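Last updated: 2025-12-16

Visit report: the Plorine open lab, Bostville

I went to Bostville in October with a fairly low opinion of the claim I was going to see. Plorine had been telling people that it can teach a robot arm to tidy a table without a robot in the room during the teaching. People do the chores with a pair of hand-held grippers, the motion gets recorded, and a policy trained on those recordings is later loaded onto the arms. The invitation said the method was "ready for homes." I have read that sentence about a lot of things.

The train was late, so I missed the welcome talk and joined a group already standing in the corridor. Visitors got a badge, a bottle of water and a sheet with the headline result: 1,183 recorded demonstrations, and an arm that finished the tidying task in 60 out of 108 trials. The sheet called this a strong result. It is a little over half. I asked what counted as finishing and was told that every item had to end up in its assigned place, with no partial credit. That is stricter than I expected, and I give them credit for it. Then I asked who picked the starting layouts, and the answer was the same team that recorded the demonstrations.

The recording side was the best part of the tour, mainly because they let us stand close and ask things. The grippers carry printed marker cubes so that their position can be worked out from video. The operator wears nothing complicated and can be trained in an afternoon, or so we were told. The table is a small square one with a checkered cloth, and it gets laid out again between takes.
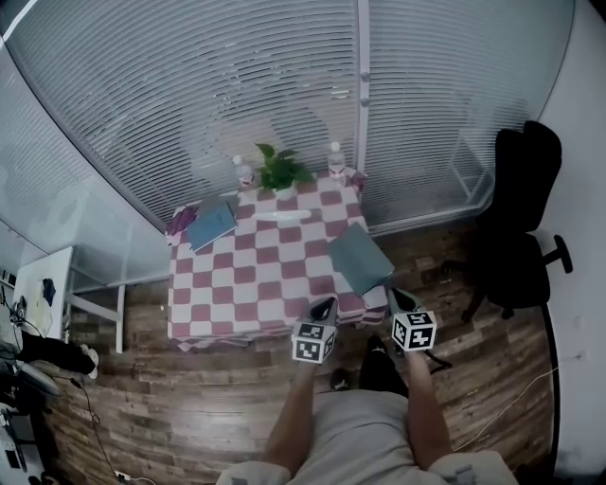
Recording station at Plorine, both grippers in hand, notebooks and plant on the table.

My trouble is with the table. It holds notebooks, water bottles and a potted plant, and I can believe that a person with two grippers will move such things neatly all day. I do it at home without grippers. What I wanted to know is how much of that skill survives the trip to a machine. A person leans in, shifts their feet, and slows down when a notebook is hanging over an edge. The staff said the policy picks up the slowing down. They had no separate measurement for it, so for now I'm filing that under hope.

I also asked about the markers. If a forearm blocks a cube, the position has to be guessed for that stretch. The reply was that bad stretches are thrown out before training. How many? They would check. I have had no answer as of this update.

After lunch (a decent soup, too few chairs) we saw the arms run. The demo used a setup from Kurup, which supplies the arms, and software from Kovow on top. It went well twice and badly once. On the bad run the arm closed on air next to a bottle, opened, and closed on air again in the same spot until somebody pressed stop. The presenter moved on quickly. I would have liked to stay with that run, as it was the only one that told me something the sheet didn't.

They did show one comparison I thought was fair. With the recordings cut down to a single operator, the arm finished 19 of the 108 trials. So variety among the people doing the recording seems to matter a good deal, and that is a useful thing to know if you are planning this kind of work. It also means the number on the sheet depends on who was hired, and the sheet doesn't mention that.

Would I go again? Yes, if they test on a table set by someone outside the building, with objects the operators never handled. I put that on the feedback form. Parking is behind the main entrance and is free for visitors - bring the confirmation email, the gate asks for it.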